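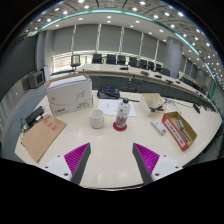
Tools, cables and packaging share a table with a cup and a water bottle.

Repair table finds a regular home at Jendent library

JENDENT — A repair table that began as a one-day trial in June will stay at the Jendent library through next year, organizers said in December 2023.

The table takes in small household electronics, lamps and chargers. Residents sit with a helper while the item is opened, tested and, where possible, put back in working order. There is no charge for the work, but people are asked to pay for any parts.

Sinéad Daly, who runs the program for the library, said 200 items have been signed in so far. Lamps make up the largest group, followed by radios.

"Most of it is a bad plug or a worn cord," Daly said. "People have had the thing in a closet for years and it takes us 16 minutes."

The library has set aside $3,865 for the coming year. The money will go toward hand tools, replacement cords and a second table, which Brahim Benmoussa plans to use for soldering.

Benmoussa, a retired electrician, said the group could also use more storage. Screwdrivers and small parts are kept in shallow boxes and trays on the table during sessions, and loose cables tend to pile up by the end of the day.

Residents may bring up to two items per visit. Microwaves and anything with a gas connection will be turned away. Owners should bring the original power adapter if they still have it — a missing adapter is the most common reason an item goes home untested.

Sessions are limited to six households at a time. Sign-up is at the front desk.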